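Evberg women get the main pitch at last

I've been moaning about this since March, so forgive me if I sound a bit giddy - Evberg's women's side will play their home games on the main pitch at Flaltness this season, starting on 19th September against Trurow. Proper floodlights! A stand with a roof on it! For the last 2 seasons they've been stuck on the back field, kicking off at nine on a Sunday morning, while the men's third team (bless them, they lost 20 games) had the good grass and the hot showers.

The club has also scrapped the extra match fee the women were paying, and Sotomayor, the sportswear shop on the high street, is buying them a kit cut to fit women. I've worn the old hand-me-down shirts and you could camp in one.
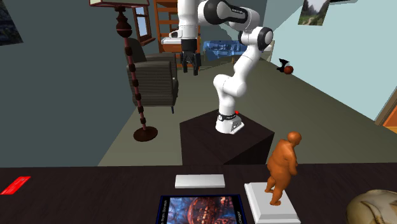 So what will it cost to come and watch? Entry is £3 for adults, the same as for the men's games, and under-16s get in free.

I'll be there with my flask and my terrible singing voice. Gates open at half past six and the tea hut will be doing chips, so get down early if you want a seat near the halfway line.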